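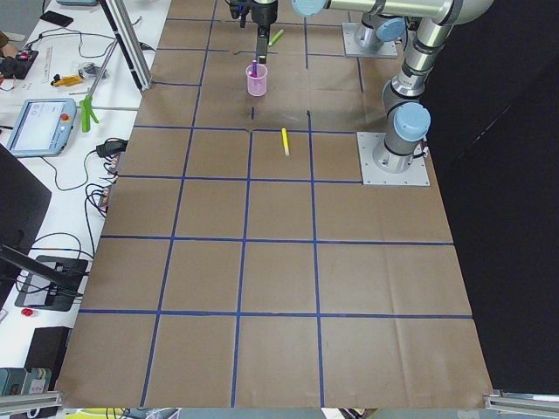 Olura opens orders for its two-arm bench package

23 Feb 2018

I've been bugging Olura for a price on their two-arm package since before the holidays, and this morning it finally landed in my inbox. Orders are open. It's called the Dravuvero, it comes as a pair of arms with plates, grippers, a teach pendant and a year of software updates, and you can rent it by the month if buying one makes your accounting people go pale.

The rental is the part I think most of you will care about. Olura wants 632 dollars a month for the full pair, with a three-month minimum, and they'll knock the first month off the purchase price if you decide to keep it. Purchase pricing is by quote only, which I grumbled about on the phone, and I'm grumbling about it again now. If you can print a rental price you can print a sale price!

What you're renting is a couple of jointed arms that bolt down to square metal plates, and the plates go down wherever you want them on the work surface. I like that a lot. The last kit I had in my shop came on its own steel pedestal, and moving it six inches meant an afternoon and a borrowed pallet jack. With these you can put both arms on one side of a big surface and leave the rest open for parts, or set them facing each other if you're into handoffs. The setup guide covers both layouts, plus one with the arms in opposite corners that I couldn't see myself using, but somebody must have asked for it.

I got some time with one at Olura's demo room a couple of weeks back, with Elfriede Imhof, who runs the applications side there. Her way of teaching the thing is about as low-tech as you can get. Brown kraft paper over the whole surface, blue tape in a grid of squares, and then a handful of drugstore stuff to push around: a little pink plastic cup, some markers, a yellow highlighter. The basic exercise is markers and cup. You pick a square, put a marker in it, and have the arm go get it and stand it up in the cup. Then you pick a worse square.

I figured that would be good for ten minutes. I was there until they started turning off lights in the hallway. Laying a marker down at an angle is a totally different job from laying it down straight, and a see-through cup is a nasty target if you're using a vision add-on, so there's more in that little exercise than I gave it credit for. "People show up with a gearbox in a crate and want to start there," Elfriede told me. "I make them do the markers first. I've had grown engineers get pretty mad at a highlighter."

The tape grid is handy in a way I plan to steal. When something goes wrong you can say "it's fine in the top row and bad in the bottom left" and everybody in the room knows what you mean. Olura puts a roll of tape and a printed layout sheet in the box. The paper you buy yourself. Get the heavy stuff, because the thin kind wrinkles the minute you lean on it, and tape it down well at the near edge where your sleeves drag across it.

Now the pendant. It's a handheld with a light blue case, a decent bright screen and a red emergency stop up in the corner where your thumb can find it. I have medium hands and I could hold it in one and jog with the other for a good while before I wanted to put it down. The menus took me longer. Jogging and saving points is easy, and I had a simple pick and place going before my coffee was gone. Anything with both arms moving at once is another story. You have to set up a shared zone first, and the screen for that is buried three menus deep under a heading called "Cell," which I would never have guessed. Elfriede says it moves to the front page in the next update. I'll believe it when I see it, but she did write it down while I was standing there.

Grippers are black units, and the narrow fingers are the ones you want for small stuff. They'll get down beside a cup without knocking it over if you come in from above and take it slow on the last bit. You can swap fingers with two screws. The files for the finger blanks are free to download, so if you've got a printer in the shop you can make your own in whatever color and shape you please, and I'd budget a few evenings for that because it's kind of addictive.

A few numbers for people who skipped down looking for them. Olura lists 19 ready-made routines in the starter library, mostly picking, placing, stacking and simple sorting. The first production batch is 200 packages. The spare finger set is a separate line on the order form and I'd add it right away, two sets if you have students anywhere near it.

Things I didn't love. Cables, first of all. Two arms means two of everything, and by the time you've got the pendant, the power supplies, a monitor and whatever board you're wiring in, the side table is a bird's nest. I'd have liked a simple cable tray in the box, or even a bag of clips. Plan on a separate table for the electronics, bigger than you think, and give yourself a power strip with a switch you can reach.

Second, the frame isn't included. Most folks are going to want aluminum extrusion around the work area so they can hang a camera or a light, and Olura sells one, but it's an extra 1038 dollars and I'm pretty sure I could build the same thing for a lot less with a chop saw and a Saturday. If you don't own a chop saw, okay, maybe the price looks different to you. The frame does come pre-cut with the corner brackets already on, and I'm told it goes together with a single hex key.

Third, a small one. The manual is written for someone who has already used an industrial arm. If your shop has only ever had hobby kits, you'll be looking up words. There's a beginner booklet in the works, and Elfriede let me flip through a draft of it. It's good! It should be in the box now, in my opinion, and I said so.

I also called up Chidubem Haruna at Pondlow, the training shop that had one of the early packages starting in December. He's been running short evening classes with it for machinists and packaging people, and he was happy to talk my ear off. His students share one package between two pairs, one pair on each arm, and he says the arguing over who gets the middle squares is half the lesson. He had one gripper go out of line after somebody drove it into the surface at full speed (he wouldn't tell me who) and the replacement showed up in two days. His big complaint was the same as mine, the shared zone menu. His other complaint was that the pendant screen goes to sleep too fast while he's talking, and if you know Chidubem you know that's a real problem.

He also gave me a tip worth passing along. Hang something plain and dark on the side of the work area that faces the rest of the room. He uses a black curtain. It keeps window glare off the surface, and if you do add a camera later it isn't trying to make sense of people walking by with lunch.

Would I rent one? For a training room, yes, and I'd do it for the three months and see who fights over it. For a small production shop I'm more on the fence. Two arms at that monthly price is a fair deal if you have two arms' worth of work, and plenty of places I visit don't have that yet. Olura says a single-arm version is possible later in the year but wouldn't give me a date or a price. I asked twice.

Orders go through Olura's regular sales desk. For rentals, ask for the Mohammed plan, named after the warehouse on Mohammed Street that the rental units ship out of. I had to have that explained to me, and the first person I reached on the phone had to look it up too, so be patient. Delivery on the first batch is quoted at five weeks inside the lower 48, longer for Alaska and Hawaii, and they'll send a person out to do the bolting down and the first power-up if you pay the travel.

I've got a rental request in for my own shop. If it goes through I'll write up the first week, including the part where I try to get both arms to share one cup. Send me your questions before then and I'll work through as many as I can while I have the thing on my bench.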